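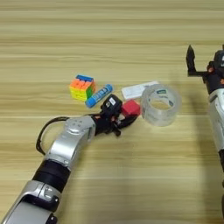 Mélanie Morin wrote in to ask why anyone would put two different grippers on one bench when a matched pair saves so much setup. She has run a matched pair for two years and has never had to keep separate notes for left and right.

Fair point, and if you already know which gripper you want, do what she does. The tips below are for people still deciding.

Picking test objects

Use things from the desk drawer. A small block is a good first pick. A puzzle cube is a little harder, as the faces can turn if you squeeze off center. Packing tape is the one I learn the most from - you can take it by the rim, across the width, or with one finger through the hole, and a gripper that manages one of these may be hopeless at another. Put something flat in the set too. Flat things lying on a table stop most grippers cold unless there is an edge to get under.

Starting positions

Mark each spot with a pencil dot before the first run. Tape marks catch on fingertips. Run one arm at a time and park the other well up and open. Set the parking height as a saved pose in the controller so it goes to the same place every time.

Cables
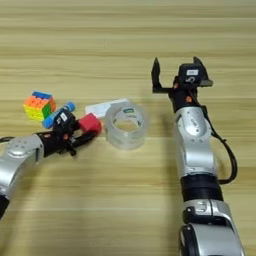
Leave enough slack for the wrist to make its full turn, then move the arm by hand through its worst pose before you power anything. The Clomell ties are fine for this. Don't pull them tight at the elbow. I lost a Saturday to a camera that kept dropping out, and the cause was a tie I had cinched myself.

Cameras

Check focus at the distance where the fingers close. Wipe the lens with a dry cloth. If the two views differ in brightness, fix the lamp first and the exposure settings second. Shadows from the parked arm move when you change its pose, so redo any background shots after that.

Keeping score

I did 146 picks per gripper on the Flallell controller and wrote down only three results: held, slipped, missed. The first gripper held 71. I went back and lowered the closing speed before trying again, and you should treat that as a new test with a new page. Don't mix the numbers.

Fingertips

Clean them with rubbing alcohol and let them dry. Replace the pads on both fingers together. Landry pads are thicker than the ones from Drerkmont, so redo your closing width if you switch.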